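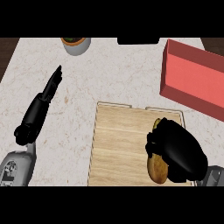
White marble with tan and pinkish-brown flecks, dark wood floor past the edges

Kitchen Talk > Countertops > Marble: would you do it again?

rastum_baker
We're redoing the kitchen in January and I've gone back and forth on this so many times my husband leaves the room when I open the laptop. I want white marble, the kind with a little warm fleck in it. I bake most mornings and I've wanted a cold stone surface for pastry since I was a kid. Everybody at the stone yard says quartz. Talk me into it or out of it!

votlow42
Out of it. We had marble for 4 years in the Rastumcombe house and I had a lemon ring next to the sink inside the first month. Sealer does nothing for etching, it only helps with stains. People mix those up all the time.

PieDayEveryday
Into it!! Mine is 18 years old and covered in marks and I love every one (okay, not the one from the beet incident). If you get honed instead of polished the etches hardly show. Mine's honed and you have to get your nose down to the counter to find them.

votlow42
Sorry, but honed shows oil like crazy. My sister has it and there's a dark patch where the olive oil lives.

PieDayEveryday
Then tell her to try a poultice, baking soda and water, plastic wrap on top, leave it overnight. Took two rounds for mine. And keep the oil on a tray!

Woo-jin Shim
I install counters, so take this for what it's worth. Ask to see the whole slab, standing up, in daylight. A hand sample won't tell you how the flecks are spread, and with speckled stone one end can be a lot busier than the other. Also ask what they charge for the edge profile before you fall in love with anything. I've seen that add 200 a run.

grilero_gal
Could you split it? I did butcher block by the stove and one marble piece for rolling dough. Cheaper too.

rastum_baker
Ooh, I hadn't thought of splitting. My worry is it'd look choppy with dark floors. Woo-jin, is a seam between wood and stone a pain to keep clean?

Woo-jin Shim
Crumbs get in there, yeah. Leave the stone a hair proud of the wood and wipe toward the wood. Oil the block on all sides before it goes in.

votlow42
Still say quartz.

rastum_baker
Noted, lol. Going to look at slabs with a lemon in my purse.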